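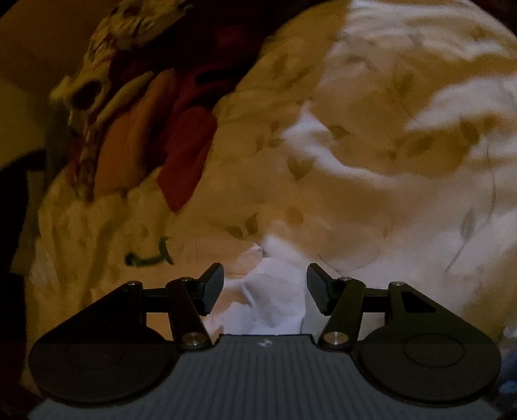

The leafy comforter, the skull blanket and the laundry mountain in general

April, a little after 8 in the morning, second coffee. I had big plans for the bed today and so far it's mostly a heap. I started out thinking I'd swap the comforter for something lighter and be done in ten minutes, and then I got distracted looking at the little brownish leaves on it. I've slept under this thing all winter and I couldn't have told you they were leaves! I would have said dots.

Then there's the skull blanket. Taner hates it (he says it's like napping in a haunted house) but I love all that dark red and orange, and it's the warmest one we own. He wants it up in the closet until fall. I said we'd talk about it in May – which means it stays.

Washing is the real problem. The machine downstairs takes forever on bulky stuff, and last time the comforter went in, all the filling ended up in one corner and I spent the whole evening on the floor squishing it back into place while watching TV. Zhiqiang told me to throw in a couple of tennis balls when I dry it. I don't own any tennis balls. I could buy some, I guess, but then I'd be a person with tennis balls.

I did look at new ones online last night. The one I liked from Tirine was 168 dollars, and that was before shipping, so I closed the tab and felt very grown up about it. There was a plain one for 41 but the reviews said it was scratchy. I read up to 14 of them before I fell asleep, so you can tell what kind of week it's been.

Anyway, it's getting nice out and I want the window open and some air on all this. Pillowcases first, then the comforter if the machine is free. Need to buy detergent too.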